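20 de noviembre de 2023

Tarde ya, escribo rápido que mañana no me acuerdo. Día de normas. Otra vez. Akua quiere el borrador del protocolo de vajilla cerrado antes de fin de mes y yo sigo con el apartado 2 a medias, el de zona compartida. Lo empecé en octubre, qué vergüenza.

Resumen de lo discutido por la mañana. Akua Quansah dice que la regla tiene que poder leerse de pie, con guantes, en menos de lo que tarda en arrancar el equipo. Tiene razón. Mi versión tenía 11 páginas. Once. Nadie lee eso. Ambrosio ni siquiera la abrió, me lo dijo tan tranquilo mientras se comía un bocadillo.

Lo que queda en firme:

Nada suelto en la mesa que no forme parte de la tarea. Ni grapadoras, ni rotuladores, ni paquetes, ni el móvil. Se mira ANTES de habilitar los brazos, no durante.

Los cables con holgura suficiente para todo el recorrido, pero sin lazos que puedan engancharse en la rejilla. Esto lo discutimos media hora. Cada uno entiende "holgura" a su manera. Hay que poner un método y no un adjetivo.

Cuando dos brazos trabajan el mismo plato, uno manda y el otro sigue. Escrito en la hoja de la tarea, no en la cabeza del operador.

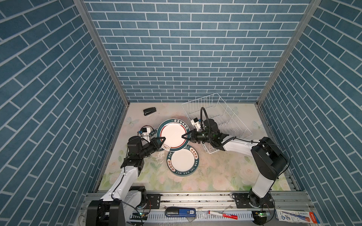
Dos brazos, un solo plato grande. Apartados 2 y 4 del borrador.

Sobre el 4 – el del agarre doble – sigo sin verlo claro. Elbridge lo copió de su procedimiento viejo, el de cajas, y una caja no es un plato. El borde de un plato es curvo, resbala, y si los dos lados aprietan con fuerza distinta el plato gira. Propuse fijar una fuerza máxima por pinza y que se suelte primero el brazo seguidor. Akua lo apuntó con interrogación. Vale.

También: la grapadora. Me dio rabia. Llevo semanas escribiendo "superficie despejada" y hay una grapadora negra al fondo, junto a la pared, y algo parecido a otra delante, encima de la canaleta, con un rotulador y un paquete de papelería al lado. La canaleta no es la mesa, dijo Ambrosio. Pues la norma tendrá que decir qué es la mesa. He añadido una definición: todo lo que el brazo pueda alcanzar, canaleta incluida. Se rió. Queda.

Comida tarde, lentejas frías. Llamada de Skatgate a las tantas, quieren saber si su norma interna vale también para nosotros. Les dije que la mandaran. Son 148 páginas. Las abrí, leí el índice, cerré. El punto 39 sí me interesa, habla de limpieza de superficie antes de tareas con vajilla, y lo nuestro no dice nada de eso. Debajo de la rejilla hay residuo blanquecino seco, manchas, migas. Eso en una cocina de verdad sería motivo para parar. En el taller lo dejamos pasar y luego nos quejamos de que el protocolo no sirve fuera. Limpieza al inicio de turno, entonces, y con firma.

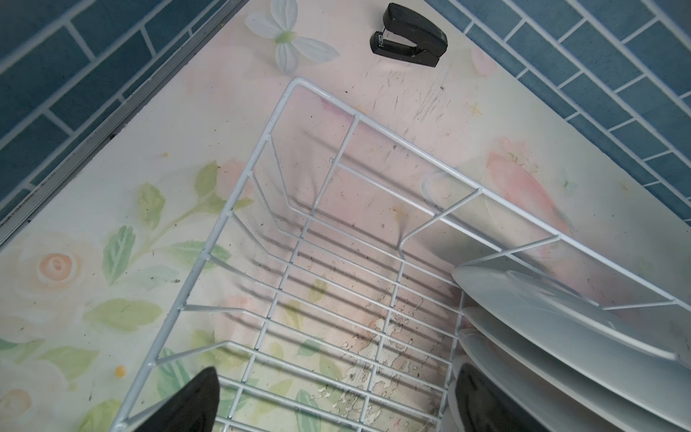

¿Quién puede rearmar el equipo después de una parada de emergencia?
La misma persona que la pulsó, o el responsable de turno si esa persona ya no está, y siempre después de mirar la zona entera a pie de mesa.

Lo he dejado así tal cual en el borrador, en formato pregunta, porque la gente de Zenus lo pidió y la verdad se lee mejor. Igual paso todo el documento a ese formato. No esta noche.

Otra cosa que apunto para no perderla: el orden de llenado de la rejilla. Si se empieza por el lado cercano, la pinza tiene que pasar luego por encima de los platos ya puestos. Si se empieza por el lejano, no. Parece de cajón pero no estaba escrito en ninguna parte, lo sabíamos Ambrosio y yo y punto. Va como recomendación y no como regla, que hay tareas donde no se puede elegir.

Y los platos apilados. Coger siempre el de arriba, de uno en uno, comprobar que no viene otro pegado. Ponerlo como paso aparte. Akua quería juntarlo con el de elevación y le dije que no, que si se junta se salta.

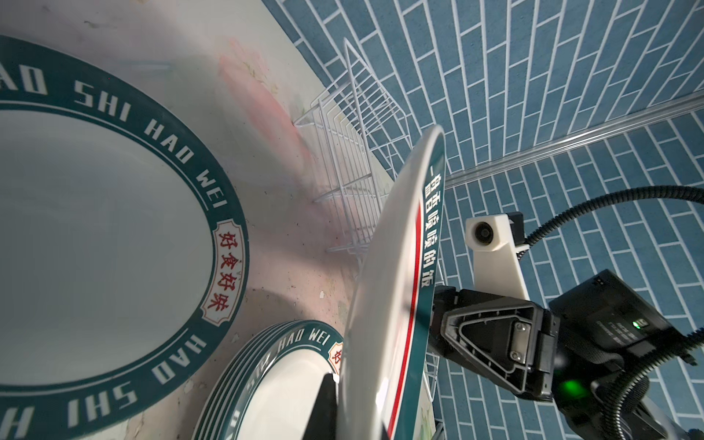 Cuaderno 2, pág. 39

Sigo. El plato agarrado por el canto, casi vertical, con un dedo de la pinza a cada lado, y la rejilla justo detrás. Es la postura buena para entrar en la ranura y la quiero en el anexo como referencia. Falta ponerle tolerancia. ¿Cuántos grados de inclinación se aceptan? Mi propuesta es medirlo con el plato más ancho y aplicar lo mismo a todos. Elbridge prefiere una tabla por tamaños. Una tabla más, dios mío.

Los testigos verdes tampoco los tenemos definidos. Verde quiere decir alimentado, o quiere decir listo? Le pregunté a los dos y cada uno me dijo una cosa. Apartado nuevo, pequeño, lo escribo mañana a primera hora antes de que alguien me pida otra cosa.

Pendiente:
– definición de holgura, con método
– fuerza máxima por pinza (hablar con Elbridge, sin discutir)
– pedir a Skatgate permiso para citar el punto 39
– tolerancia de inclinación
– pasarlo todo a 2 caras, como quiere Akua
– quitar la grapadora!!

Me duele la espalda de la silla esa. El borrador está guardado en la carpeta compratida, versión 11, a ver si Zenus contesta antes del mediodía. Me voy a dormir.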